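Dust on Hard Floors in Shared Buildings
Project report, Menon Hall, 3 February 2024

1. Background
Our group looked at how much dust collects on hard floors in winter and whether the time of cleaning makes a difference. The work was done in January in two buildings, Iltby and Muduvell. Both have stone or tile on the ground floor and carpet upstairs. We left the carpet out.

2. Method
We marked test squares near the main doors and in the back halls. Each square was swept with a dry broom, and the dust was put in a paper bag and weighed on the lab scale. Iltby was swept early, before the doors opened. Muduvell was swept at closing.

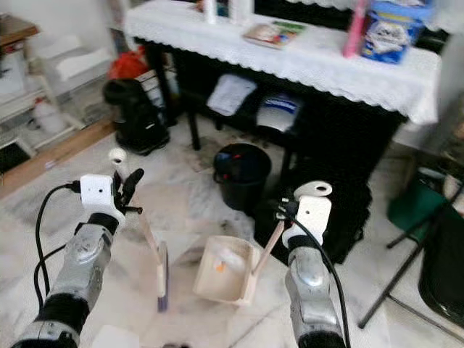
Bags were weighed twice and the lower reading was dropped if the two did not match — this happened mostly with the lightest bags. We collected 130 bags in all. Six were thrown out after the labels came off.

3. Results
Door squares gave far more dust than hall squares in both buildings. Some 40 percent of the weight at Iltby came from a single entrance, the one facing the parking lot. Sand and road salt made up most of it. Closing-time sweeping picked up more per bag, but the weekly totals were close.

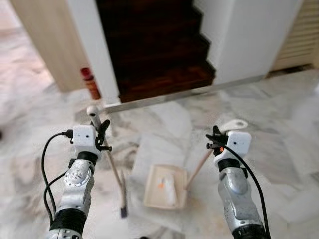 Figure 2. Long-handled broom on the white marble floor.

4. Problems
Salt takes up water from the air, so bags left overnight gained weight. We should have dried them first. Mats were also moved at Muduvell partway through, and we did not write down when.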